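A Bromach estreia na copa da fábrica de Plumutitz uma bancada automatizada para recolher a louça do almoço

Quem já trabalhou numa copa de empresa sabe como é a hora que vem logo depois do almoço: as bandejas chegam todas juntas, com restos de arroz, papéis de bala, talheres misturados, e quem está do outro lado do balcão mal tem tempo de levantar os olhos para dar boa-tarde. Foi pensando nessa hora, e nas pessoas que a enfrentam todos os dias, que a Bromach decidiu levar para a sua unidade de Plumutitz o Ekel, um posto de trabalho com dois braços robóticos que ajuda a separar restos, lixo e louça antes da lavagem.

O projeto foi desenvolvido em parceria com a Bach, responsável pela integração dos equipamentos, e começou a funcionar em fevereiro, ao lado da equipe que já cuidava do refeitório. A unidade serve 900 refeições por dia, e o Ekel recebe por enquanto 80 bandejas em cada turno de almoço, um começo modesto, que a empresa prefere assim mesmo – com calma, ouvindo quem conhece o serviço e ajustando a bancada conforme as sugestões vão aparecendo.

A rotina é fácil de entender. A louça vai para o escorredor, as embalagens e os papéis vão para um recipiente transparente, e os restos de comida ficam numa bandeja preta menor, onde é simples ver o que sobrou. O arroz, como bem sabe qualquer pessoa que já limpou uma mesa, é o mais teimoso de todos.

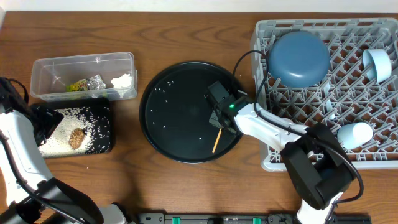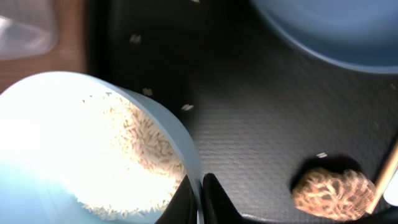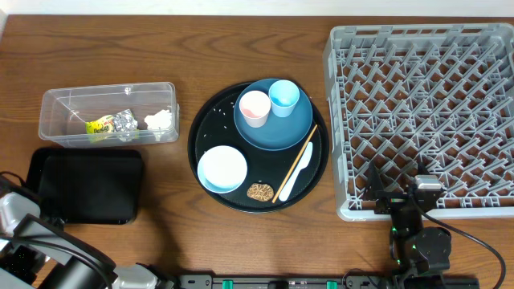
A bancada do Ekel em Plumutitz, com pratos, copos e restos de arroz. Na segunda foto, um copo azul-claro inclinado na garra, com grãos de arroz caindo.

Para a equipe da copa, a mudança mais sentida está no jeito de organizar o turno. Antes, duas pessoas ficavam fixas na raspagem e na separação durante todo o almoço, de pé, repetindo o mesmo movimento. Agora elas se revezam entre o acompanhamento da bancada, o atendimento no balcão e o preparo das sobremesas, tarefa que muita gente da casa vinha pedindo para aprender. Nenhum posto foi eliminado com a chegada do equipamento, e a Bromach assumiu com os funcionários do refeitório o compromisso de manter a equipe completa durante todo o projeto.

Todos os que trabalham na copa passaram por um treinamento no próprio local de trabalho, dentro do horário normal, e aprenderam a iniciar, pausar e limpar a bancada. Também ficou combinado que a palavra final é sempre deles: se a louça está muito cheia, ou se o movimento aperta, a equipe para o Ekel e termina o serviço à mão, sem precisar pedir autorização a ninguém.

Ainda há bastante por fazer, e a empresa conta isso com gosto. Os talheres finos continuam a exigir atenção, os grãos espalhados pedem uma passada de pano no fim do turno, e a velocidade ainda fica atrás da de um bom profissional da copa. A próxima etapa, prevista para depois das férias coletivas, deve levar o posto a 100 bandejas por turno, sempre que a equipe considerar que é hora.

Os colegas das outras unidades que quiserem conhecer a bancada são muito bem-vindos. As visitas acontecem às segundas-feiras, depois do almoço – e o café, naturalmente, fica por conta da copa.

Contato: Assessoria de Imprensa Bromach, unidade Plumutitz | © Bromach. Todos os direitos reservados. | Voltar ao topo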